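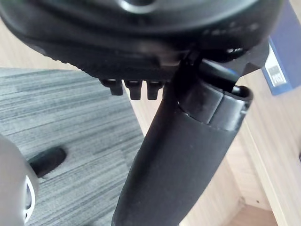 The last cupboard in the office

Two blue binders, a bare top and a door that wants a new catch. Yanti Menon on sorting the paper at last

Started in November, meant to take a fortnight. It did not take a fortnight.

The room is at the back of the Uvstead office, grey striped carpet, one window that sticks. Thibodeau had it before us and left in a hurry, leaving shelves, a kettle with no lid and thirteen years of delivery notes. Nobody wanted the delivery notes. I didn't want the delivery notes. But they were in the cupboards, and the cupboards were needed, so somebody had to read the things and say yes or no.

So, paper. How much of it do you keep? Ask three people and get three answers. My old boss kept everything, in date order, including lunch menus. My sister keeps nothing and pays for it every tax return. I'm somewhere in the middle, which mostly means piles.

Floor first. That was the one rule I managed to stick to. Everything on the carpet got picked up and either labelled or thrown out before a single cupboard door was opened. Dark blue box in the corner, white label on it, typed code. The codes are from the Flisel system, two letters and a number, and whoever thought them up took the key to them when they went. I spent a whole morning trying to work out the pattern. Gave up. Opened the boxes instead. Quicker, should have done it at nine o'clock.

What was in them, over the weeks: invoices. Warranty cards for machines long gone to the tip. A folder of birthday cards, all signed, none sent. 195 envelopes with the old address printed on, perfectly good if you own a lot of stickers. I own a lot of stickers now.

Then the cabinets. Light wood grain, a bit pink in some lights, pairs of doors on the front. They came with the room and I was all for getting rid. Had a price for new ones from Tultitero, £1770 fitted, and sat looking at that number for a good while with a cup of tea. Kept the old ones. Wiped them down, and they're fine. They're nice, even. The tops are a good depth for laying out a file and having a proper look at it, provided you can leave them clear, and I have become a terrible bore about leaving them clear. Put your mug on one and see what happens.
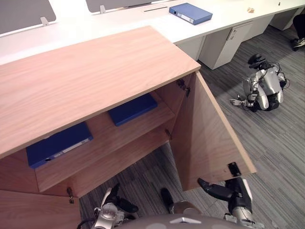

Two to a shelf, lying flat

I know. Binders are ment to stand up. Finger hole in the spine, you hook it, you pull, out it comes. Lovely if the shelf is full. Put two on a shelf by themselves and they lean, then slide, then the rings go out of true and the pages catch every time you turn one. Flat is better for a shelf that's nearly empty. Label facing out, gap between them, done. When there are enough to fill the row they can stand up again.

Nearly empty is the point, by the way. We went from 40 binders to a handful. The rest was doubles, or copies of doubles, or dividers with nothing between them (so many dividers). What stayed: leases, anything with a signature that still matters, the insurance. The rest went in sacks, and the sacks went down two flights of stairs, and my knees have opinions on that.

Still to do. One of the door catches, which grabs when it feels like it. A label for every spine, in pen thick enough to read from the doorway, becuase the thin printed ones are hopeless unless you crouch. And the boxes want new names, plain ones. "Leases" would do. "Old leases" for the other.

A friend who runs a shop asked how I chose what to bin and I had no clever answer. Read the first page, read the last page, check the date. If I couldn't say who would ever ask for it, out. I've been wrong once so far, a boiler certificate, and the boiler man had a copy.

Next job is the drawer with the cables in.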